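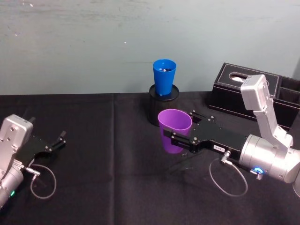 *A blue cup in its black holder, against the wall.*

Hyun-seo Kong has taught evening Czech for eight years, and she still starts every course in Terken with the kitchen. "People want the grammar first," she says. "I make them ask for a drink."

Her Tuesday group has 38 names on the list, too many for one room, so Radomír Kolář takes half of them. 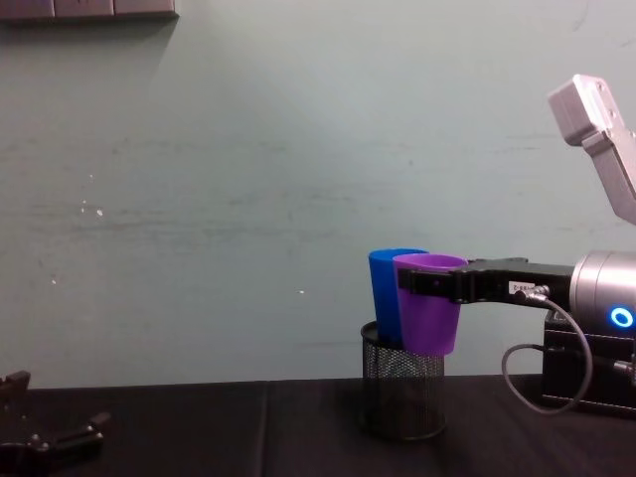
Kolář leaves colours until week four. Adjectives change with the noun, and he would sooner people had some nouns to hang them on. Two plastic cups in a mesh holder, one blue and one purple, give him enough for a first go. "Then I ask which one is in front," he says.

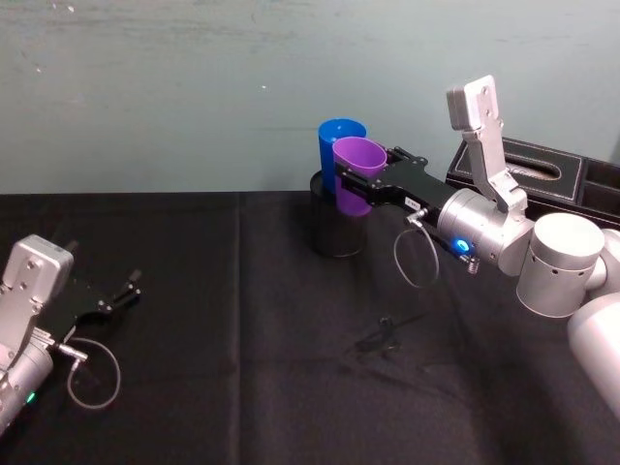

Homework is short, two sentences a night, written by hand. Kong asks for things at home that are hard to name - a crease in a black cloth, scuffs on a painted wall. "They look those words up themselves," she says, "and they keep them."

The next course starts in June.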